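Community Help > Workshop and Workbench > Surfaces

White bench top next to a light wall: can't see the back edge, keeps showing specks

Posted by Zadov

I've set up a plain white table hard against a light grey wall and I use it for small mechanical work, mostly small dark parts and black fittings. Two problems.

First, the white top shows every mark. I wipe it down at the end of the day and by mid-morning there are dark specks on it again. I can't tell whether they're dirt, grit or actual damage to the surface.

Second, the colour of the top and the wall is so close that I misjudge where the table ends. I've dropped parts down the gap at the back more than once. Should I repaint the wall, change the top, or put something over it? The wall is 1312 mm wide between the corner and the door frame, so it isn't a big paint job. I'd prefer to keep the white top if it can be made to work, as dark parts are easy to find on it.
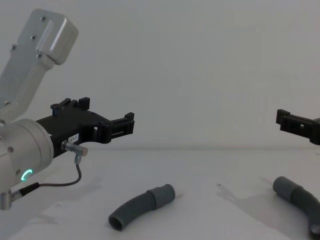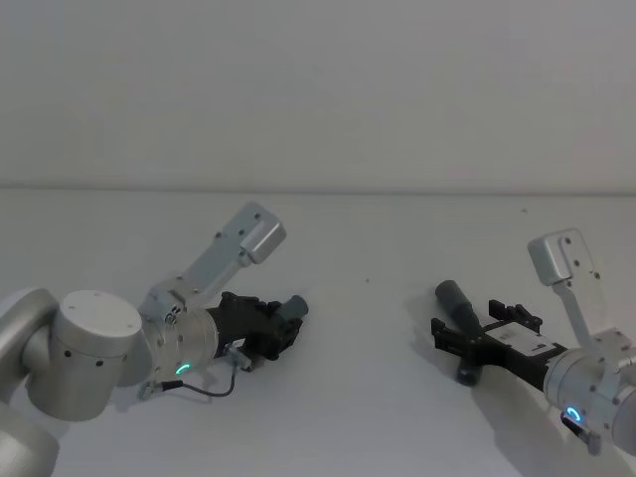 White table; the small specks and the faint line at the back edge are in the second picture.

Posted by Delaunay

Keep the top. Dark parts on a matte white surface is the combination you want, and a grey or timber finish will cost you more in lost screws than it saves in wiping.

For the specks, run a fingernail across one. If it moves, it's debris. If it stays put and you can feel an edge, it's either something stuck on or a chip. Try a damp microfibre cloth with a drop of dish detergent, then isopropyl on a fresh cloth if that does nothing. Test the isopropyl at a back corner first and leave it overnight. Don't use a melamine sponge on a matte finish. It polishes the spot and you end up with a shiny patch that is more obvious than the original mark.

If you can feel a hollow, it's a chip. Leave it unless it catches a cloth.

For the back edge, I wouldn't paint. Close the gap with a strip of dark foam or a length of aluminium angle fixed to the table, not the wall, so you can still pull the table out. Measure along the back before you buy — angle is often sold in 1000 mm lengths, and you may need 2 pieces with a butt joint. A low upstand also stops anything cylindrical from rolling off. Rub the cut ends back with a file.

Posted by Dutarico

Just paint the wall darker. Took me an afternoon.

Posted by Fumari

Agree with Delaunay on the strip, disagree on the foam. Foam holds swarf and you can't get it out again. Use the angle.

Painting works as well but a dark wall directly behind the bench takes a fair bit of light off the surface, so check your lamp first. I went to a mid grey and had to move mine forward. If you only want to see the edge, a line of dark electrical tape along the back of the top does the same job. Mine is a short bench, 396 mm deep, and the tape has needed replacing once. Clean off the old adhesive with eucalyptus oil before putting the new piece down, then wipe the oil off with detergent or the tape won't hold.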